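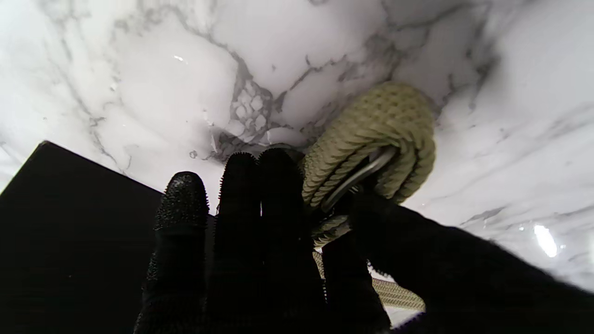

Fig. 5. Thumb closed on the rope coil, wrist camera view.

5. Picking up the rope

Do this section after the fingers have been zeroed (Section 4). If you skipped Section 4, the hand will let you know, usually by making a fist.

5.1 Pull the textured glove all the way down over the fingers. The nubs are the grip. A glove put on halfway grips like a wet sock.

5.2 Set the green rope on the marble, coiled, with the metal loop through the middle. Kaj Eskildsen ties a beautiful coil. Yours only has to hold together.

5.3 Load the pose file manole_1054. Do not load manole_1377, which is a wave. It is a very friendly wave and it has cost us a rope.

5.4 Bring the hand in until the coil sits between the thumb and the nearest finger.

5.5 Close the thumb at 25 percent. Wait. Look at the camera feed, then decide whether you want more.

5.6 Lift slowly and let the loose end trail.

NOTE: Polished marble throws glare into the wrist camera. Tilt the lamp. Do not tilt the marble.

CAUTION: Keep your own fingers off the rope while the thumb is moving. The hand cannot tell you from a rope, and on club nights some of us can't either.

If the coil slips out, go back to 5.2. If it slips out again, write it in the log and find Aurelia Lazăr before you edit any pose files.

Wondville Robotics Club, hand manual, revised 2018-10-08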